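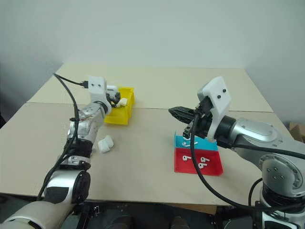 Section 2. Your First Chore: Sorting Small Things

Welcome to the part of the Skakton guide where the robot does some housework. Please lower your expectations to table height.

People ask us whether two arms and a pair of grippers can keep a home tidy yet. They can move an earbud from one compartment to another. Laundry is covered in Section 13, which is a short section.

Before you start

Clear the table of anything you like. Check that the cables hang with enough slack for each arm to reach the far side of its work area.

CAUTION: Keep hands, sleeves and coffee out of reach of both arms while the motors are on. The arms do not know what coffee is.

Setting up the job

1. Put the bin where the left arm can reach it and the divided tray where the right arm can.

2. Place the earbuds in the tray. Stems may point any way you please. The gripper will have its own opinion.

3. Set the larger soft items on the table near the bin, with a finger's width between them. Items that overlap can be picked up as a pair, or pushed around for a while and then left.

4. Turn on the motors and choose SORT SMALL from the task menu.

5. Press START and step back.

6. Wait. A person does this job in less time than it took you to read step 3. Reshma Ntuli, who wrote the task, suggests having a magazine handy.

NOTE: If a gripper hovers over a compartment without closing, leave it alone. It is deciding. After 69 seconds it gives up and shows code 1121 on the panel. Press RESUME.

NOTE: Shadows from the gripper can hide small items from its own camera. Move your lamp before you call support.

If an earbud is dropped

Press PAUSE, wait for both arms to stop, and pick it up yourself. Do not reach in while an arm is moving, even if you are sure you are faster. You are, but Zsolt Hegedűs in our Tikasdale repair shop would still like you to press PAUSE.

When the job is finished, choose PARK before switching off. An arm that loses power in midair comes down on whatever is under it, and it will not put that away either.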